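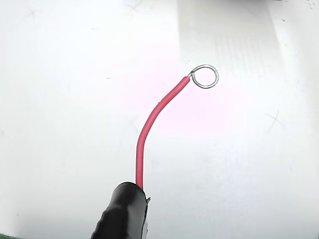

Unit 7: Wire, Insulation and Voltage Drop
Course notes, Clastow evening section. Read before Wednesday.

7.1 Resistance of a conductor
The resistance of a wire is R = ρL/A, where ρ is the resistivity of the metal, L the length and A the cross-sectional area. For copper at room temperature use ρ = 0.0172 ohm mm²/m. Resistance doubles if the length doubles and halves if the area doubles. Doubling the diameter cuts it to a quarter.

In a two-wire circuit L is the full path, out and back. This is the most common error in the homework. A sensor 8 m from its supply has 16 m of copper in the loop.

7.2 Worked problem
A load draws 500 mA through 0.5 mm² copper. The supply is 8 m away.
R = 0.0172 × 16 / 0.5 = 0.55 ohm
V = 0.5 × 0.55 = 0.275 V
On a 12 V supply this can usually be ignored. On a 3.3 V supply it is over 8 percent, and the load may reset when the current peaks.

7.3 Insulation
Insulation is rated for voltage and for temperature. The two ratings are independent - a wire can be well within one and far outside the other. PVC is cheap and strips cleanly but softens under a slow iron. Silicone tolerates heat and stays flexible, but nicks easily. Color carries no electrical rating. Follow the color convention in the Wogan handbook for all submitted work.

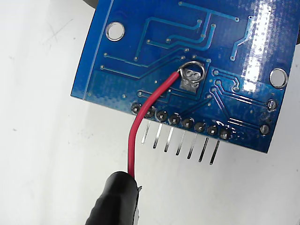 7.4 Traces as conductors
The same formula applies to a printed trace, with A equal to width times copper thickness. Standard 1 oz copper is 0.035 mm thick. A trace 0.25 mm wide therefore has an area of 0.00875 mm², and 100 mm of it measures close to 0.2 ohm. Heat leaves a trace mostly through the board, so current tables for loose wire do not apply. Use the trace width chart in Appendix B.

7.5 Problems
Do problems 1 to 7 on page 113. In problem 4 the length given is one way only. Show units at every step. Late work goes to Morfudd Owen, Pindthorpe building, before 5 p.m.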